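Refilling tip racks by hand vs. buying them loaded
Bench & Supplies board > Consumables

sorrelpatch
Started this because our tip spending has gotten silly and I want to hear how other small labs handle it. We've been buying preloaded racks forever. A few months back I switched one bench over to loose bulk tips and empty racks that we fill ourselves, and I'm torn. The plastic we throw out has dropped like crazy, but somebody has to put all those tips in the holes!

White rack over on the left side of the wood in all three.
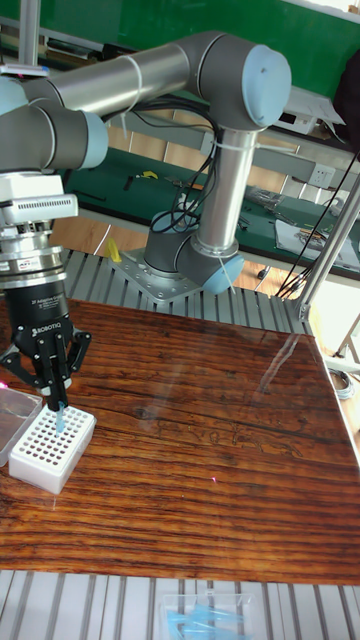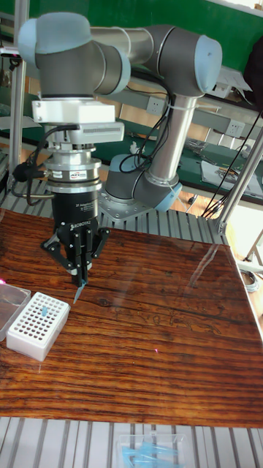
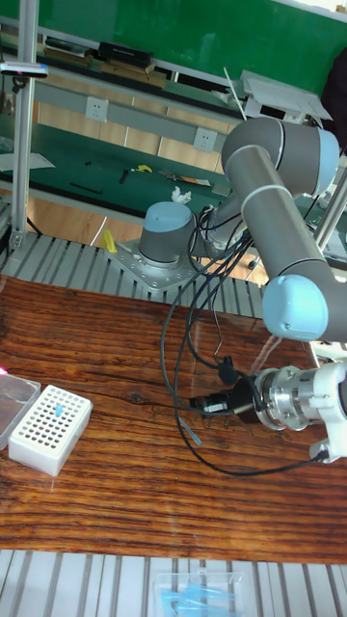 Questions I have so far

1. Does anybody sort by color and does it help? The light blue ones are what we have the most of. In the last picture they're lying on their sides in the clear container at the front, and that's pretty much how they live. The clear one you can see in the second picture is from a different bag and I'd like to stop mixing them, but the bags look so similar on the shelf.

2. Is there any point in filling a whole rack if you only use a few columns a day? I've started doing partial racks and I like it. A coworker thinks it looks sloppy.

3. The tabletop. It's a wooden board with a high gloss on it and I love it, but I know some of you have feelings about wood in a lab.

Bulk bags come to us from Getard, 2,000 to a bag. The preloaded ones we used to get were Niro.

mudlark_65
I have feelings about wood in a lab.

OK more seriously, what are you running on it? If it's just colored water and buffers for practice, fine, whatever. Anything you'd have to write up if you spilled it, I'd want a tray under the rack at minimum. A good lacquer holds up until it gets one scratch, and then you've got a line that soaks up everything. I see the front edge already has some wear on it in the first picture. That's where I'd look first.

On tips: we fill by hand and have for years. Full racks only. Partial racks are how you end up with a p200 tip in a p1000 rack and nobody admitting to it.

sorrelpatch
Just water and food dye at that bench, it's where new people learn. Nothing scary goes near it. And the edge was like that when we got the board, it came out of an old reading room (so it was free, which was the main attraction).

tinfoil_fern
Partial racks are fine!! I've done them since grad school. Fill from one corner, always the same corner, always use from that corner too, and you can tell at a glance where you are. What I would NOT do is leave one lonely tip standing in the grid like in your second and third pictures, because the next person doesn't know if it's clean or if somebody stuck a used one back. In my lab a single tip in a rack goes in the bin, no discussion. It costs next to nothing and saves an argument.

For the color thing, yes, keep them apart, but color by itself won't save you. We had two sizes from two suppliers in practically the same blue. I put a strip of tape on the container and a matching strip on the rack. Works great until somebody washes the containers.

sorrelpatch
Oh, the single tip thing is a good catch. I've been treating those as "well, it's still good" and putting them to use. I'll start tossing them.

gravelbox
Going to disagree with the whole premise here. I did the math for our place last August. We go through 3,000 tips in a normal month, and filling them took one person most of an afternoon, every time. You pay that person. By the time you add it up the loaded racks were cheaper, and you don't have fingers all over everything. The refill stacks are the middle ground: you drop a whole layer of tips into the old rack and you're done. Gornanton makes ones that fit our racks, no idea about yours.

mudlark_65
An afternoon?? For 3,000? Were they doing it with tweezers?

gravelbox
With gloves on, like a person should. Glove tips catch in the holes. Go on, time yourself.

tinfoil_fern
There are loading combs, you shake the tips into the slots and they hang by the collar, then you press the row into the rack. We have an Akgül one. It's fussy and it hates short tips, but I can do 300 while the kettle's going in the break room. I wouldn't go back to one at a time.

sorrelpatch
I looked at the comb and balked at the price, it was 65 before shipping. Maybe I'll ask again. How does it do if the loose tips are all tangled up and facing every which way? Ours are just dumped in the container.

tinfoil_fern
It doesn't care, you shake it and they sort themselves out. You do lose a few on the floor. Put a towel down.

mudlark_65
One more thing, and then I'll leave your table alone. The box next to the rack, the clear one at the left edge. Does it have a lid you close? Your tips in the third picture are sitting out by the front of the bench where everybody leans over them. I'd swap things around: loose tips in something that closes, kept at the back, and only the rack within reach.

sorrelpatch
It has a flat lid, yeah. I might just put the tips in there and move what's in it somewhere else. The front is handy, though — I like being able to see when we're running low.

gravelbox
You can see through a clear box with the lid on.

sorrelpatch
Fair enough lol. Moving them tonight. Does anybody know if the Gornanton stacks come in a size that drops into a plain white rack, or do I have to buy theirs too?

tinfoil_fern
Depends on the hole spacing. Measure center to center across a whole row and send it to them before you order. They answered me the same morning.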